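Skolbridge / Products / Handheld capture / Samus hand-held gripper pair

Samus Hand-Held Gripper Pair

Two hand-held grippers for recording manipulation demonstrations without a robot arm. Sold as a matched left and right set. In stock, ships from our warehouse on Wednesday if ordered before noon on Tuesday.

Overview | Fingers | Tracking | Comparison | In the box | Support

Overview

The Samus pair is meant for teams who want to collect two-handed demonstrations in real rooms and play them back on an arm later. The operator holds one gripper in each hand and does the task at normal working speed. Jaw opening is logged from an encoder in the housing, and gripper position comes from a marker cube on top of the grip.

We carry three hand-held systems at Skolbridge. This is the one we suggest to groups who already own a head-mounted camera and have some experience with fiducial tracking. If you have neither, read the comparison section before ordering, as the Zullar may suit you better and costs less to set up.

Each gripper is its own unit with its own cable. There is no master and slave side. The left and right units differ only in the angle of the jaw housing and in the marker IDs printed on the cube, so a damaged unit can be replaced on its own. Please state the side when ordering a single.

Fingers

The pair ships with the standard soft fingers fitted. They are good for blocks, cups, cloth, drawer pulls and most kitchen and bathroom items. They are not good for coins, cards or anything thinner than a door key lying flat on a hard surface.

Hard fingers with a beveled tip are available separately. Changing a finger takes two screws per side and the driver is included. After any change, run the jaw zero routine again — the encoder does not know that the finger is a different thickness.

Finger wear depends a lot on what you pick up. Our own demo set went through 1,000 pick-and-place cycles on rough wooden blocks before we changed the pads. Painted or lacquered objects are much easier on them.

Tracking

The cube has a printed marker pattern on a white background. The tracker needs at least one full face in view, and gives a steadier result with two. A camera worn on the head and angled down will usually see both cubes while the hands are in front of the body. It will lose a cube when the hand goes behind a cabinet door, under a counter or inside a deep bin.

Before you record, walk through the task once with the tracker preview open and watch for dropouts. Most can be fixed by moving the object or standing a little farther back. If your task is mostly inside cupboards, look at the Sakamoto.

Lighting matters more than resolution. Strong glare on a marker face will break detection, and a polished floor can send a reflection up into the lens. In a showroom or a tiled room, try switching off one row of ceiling lights before you change any camera settings. Lock exposure once you have a setting that works.

Do not clean the cubes with solvent. A dry cloth is enough for dust. Replacement marker sheets come in packs of two sets and are cut to size.

Using the pair in furnished rooms

Most of our customers record in mock apartments or showrooms, so we test there too. Floor-level pickup is the hardest common case. The operator has to reach down past the knees and the head camera tips forward with them, which brings their own shoes and clothing into view. Keep the neck angle as steady as you can and bend at the waist.
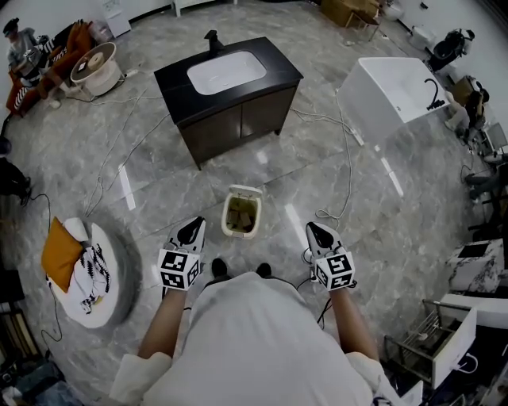

Comparison with the other systems we sell

Arnaldo Abreu from our applications bench ran all three systems in October, using the same operator, the same head camera and the same block-into-bin task. He recorded 20 episodes with each. These are bench notes from one operator and should be read that way.

Samus
Episodes usable without editing: 17 of 20
Tracking: external camera, marker cube
Grip force: firm, good trigger feel, slight delay on fast release
Fatigue: noticeable in the wrists after half an hour
Notes: all three rejected episodes were marker dropouts when one hand passed over the other.

Zullar
Episodes usable without editing: 14 of 20
Tracking: external camera, flat marker plate
Grip force: lighter, slips on heavier blocks
Fatigue: low
Notes: easiest to learn. The flat plate is lost as soon as the wrist turns.

Sakamoto
Episodes usable without editing: 18 of 20
Tracking: camera built into the wrist
Grip force: firm
Fatigue: high, the heaviest of the three
Notes: best inside cabinets and drawers. Files are large and processing is slow. Drifted twice over plain walls.

Arnaldo's pick for open-room work was the Samus. For anything behind a door he would take the Sakamoto and accept the weight. We would not use the Zullar for a final data set, but it is a sensible way to find out whether hand-held capture fits your task at all — and we take it back against either of the other two within 9 weeks of purchase.

In the box

Left gripper with marker cube
Right gripper with marker cube
Soft fingers, fitted
Two data cables
Screwdriver for finger screws
Calibration board
Printed quick start sheet

Head camera, mount and recording computer are not included.

Support

Firmware and the recording tool are on the downloads page. Version 2 of the recorder changed the jaw log format, so do not mix recordings from both versions in one folder. A converter is included with the installer.

Warranty is one year on the housing and encoder. Fingers, pads and marker sheets are wear parts and are not covered. For returns, ask for a number first and include both the gripper and its cable.

Related items

Samus hard finger set
Samus marker sheets, two sets
Zullar starter kit
Sakamoto wrist camera gripper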